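Drasow Arm Controller: Set-up and Service Guide
Section 7. Arm stops low over the base block (Fault 3035)

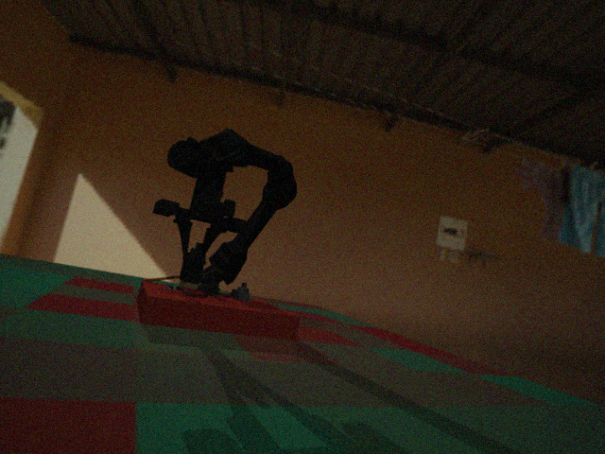
Fault 3035 means the controller has lost agreement between the height it asked for and the height it reads back. The arm holds where it is. In most reports the gripper ends up low, close to the top of the base block, with the upper links still raised. The joints are under power while the fault is showing, even though nothing moves.

Work through 7.1 to 7.5 in order. The same steps apply in the Mallero simulator and on a real arm, except where a step is marked (arm only) or (simulator only).

CAUTION: Do not reach between the gripper and the base block to remove a part while Fault 3035 is showing. Clearing the fault from the panel can release a stored downward move. Press the emergency stop first, every time.

7.1 Make the arm safe

1. Press the emergency stop. The status line changes from HOLD to STOPPED.
2. (arm only) Turn the main switch to OFF and fit your lock. If two people are working on the cell, both fit a lock.
3. (arm only) Wait for the drive lamp to go out before opening the guard.
4. (arm only) Support the upper link before releasing any brake. The link will drop under its own weight.
5. (simulator only) Select Pause. Do not select Reset yet. Reset erases the joint log, and you will need it in 7.2.

Note: If the gripper is touching the block or a part, leave it there until you have saved the log. Moving the arm by hand writes new joint values over the old ones.

7.2 Save the joint log

1. Open Service > Logs > Joint.
2. (arm only) If the panel is off, connect the service battery to the port marked LOG. This powers the memory only. It does not power the drives.
3. Find the last entry with code 3035. Look at the two entries before it.
4. If either one is code 631, the base height was changed while a program was loaded. Go to 7.3.
5. If neither one is code 631, go to 7.4.
6. Save the log to a drive or to the project folder. Use the cell name and the fault code in the file name.

The log keeps 3836 entries and then starts over. A cell that has been left retrying the same move can fill it in one shift, so save the log before you do anything else on the panel.

7.3 Correct the base height

The controller measures all heights from the mounting face of the arm. If the block under the arm is swapped, shimmed, or redrawn in the simulator, the stored value is wrong until someone enters the new one. The arm will then go too low or stop too high. Too low is the dangerous case.

1. Open Setup > Base > Height.
2. (arm only) Measure from the floor to the mounting face at each corner of the base. Use a steel rule or a height gauge. A tape is not accurate enough.
3. (arm only) If the corners differ by more than 3 mm, stop and level the base before going on. Do not average the readings.
4. (simulator only) Read the height from the base object in the Mallero scene tree. Check that the scale is set to 1 on all three axes. A scaled base looks right on screen and reports the wrong height.
5. Enter the value and press Store.
6. Reload the program. The controller does not apply a new base height to a program that is already open.

Note: Tilting the view in the simulator has no effect on base height or on gravity. If you think the base itself has been rotated, check the rotation values in the scene tree and do not judge it by eye.

7.4 Check the wrist encoder

1. Open Service > Live > Wrist.
2. (arm only) With the lock still fitted and the service battery connected, turn the wrist slowly by hand through a quarter turn.
3. Watch the reading. It should change smoothly. A jump or a freeze means a bad connector or a bad encoder.
4. (arm only) Unplug the wrist connector, look for bent pins, and plug it back in until it clicks. Repeat step 2.
5. If the reading still jumps, replace the encoder. See the Hou encoder sheet packed with the spare.
6. (simulator only) Select Rebind Joints, then run the wrist test. If the test fails, the joint names in the model file do not match the controller's list. Correct the names and load the model again.

CAUTION: Do not raise the error limit to make the fault go away. The limit is what stops the gripper before it drives into the base.

7.5 Return to service

1. Take any loose part off the base block with the arm still stopped. Check the gripper fingers for bends or chips.
2. (arm only) Close the guard, remove all locks, and turn the main switch ON.
3. Release the emergency stop. Set the speed to the lowest setting.
4. Select Retract Up. This is the only move allowed after Fault 3035. If the gripper starts to go down, hit the emergency stop and go back to 7.1.
5. When the arm is clear, select Home and wait for READY.
6. Run the program once at low speed with no part loaded. Keep one hand at the emergency stop.
7. Write the fault, the cause, and the new base height in the cell record.

If Fault 3035 comes back within the same shift, leave the arm locked out and send the saved log to Dimunetti service. Include the program file and the old and new base heights. Requests without a log go back to the sender.

Changes to this section

Tue 15 April — Retract Up made the only permitted first move. The earlier text allowed Home, which could take the gripper down before it went up. Reported by Saqib Khokhar.
Same issue — simulator steps added to 7.3 and 7.4. Checked by Faisal Rajput.
The wiring drawing for the LOG port has moved to Section 9.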